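Wired earbuds usually go quiet for a dull reason: the speaker openings are blocked, or the plug is dirty. Both can be fixed at a desk with things you probably own already.

## What you need

- A soft, dry toothbrush
- A wooden toothpick
- Cotton swabs
- Rubbing alcohol
- A lint-free cloth
- Mild dish soap and a small bowl

## Before you start

Unplug the earbuds and play the same track through another pair. If the second pair is just as quiet, the trouble is in the phone or player. Check the volume limit in the settings and look into the jack with a flashlight. Pocket lint packs down at the bottom and keeps the plug from going all the way in.

## Clean the tips

1. Pull off the silicone tips, if your pair has them. Twist a little as you pull.
2. Wash them in warm water with a drop of dish soap.
3. Rinse and leave them on the cloth until fully dry. Overnight is best.

Foam tips don't wash well. Wipe them with a damp cloth, and replace them when they stop springing back.

## Clean the mesh

1. Hold the earbud with the mesh facing down, so loose bits fall out and away from the speaker.
2. Brush lightly for a minute or so. Tap it against your palm now and then.
3. Lift wax from the rim with the toothpick. Keep the point off the mesh itself.
4. Dampen a swab with alcohol, squeeze it out, and dab the mesh once or twice.
5. Let it dry for 2 hours before plugging in.

Never spray anything straight into the earbud.

## Clean the plug and cable

Wipe the plug with a swab and alcohol, turning it as you go. Dull gray marks on the metal rings often come off with a second pass. Run a damp cloth down the cable from the split toward the plug. Going the other way pulls on the thin wires at the earbuds.

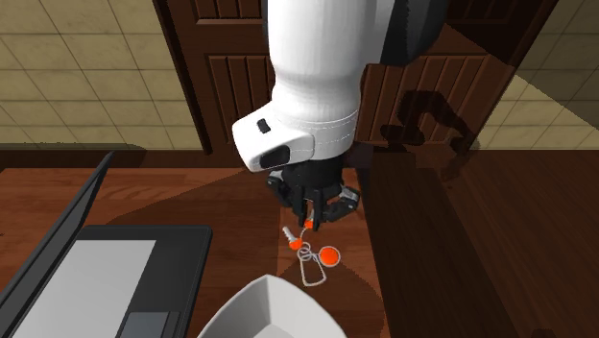
*Orange earbuds with a white cable, on a wooden desk.*

## Test again

Play something with a plain spoken voice and compare left and right. If one side is still weak, swap the earbuds between your ears to rule out your own hearing. Then bend the cable gently near the plug. Crackling or dropouts mean a broken wire, and cleaning won't help with that.

Repeat the brushing every month if you wear them daily.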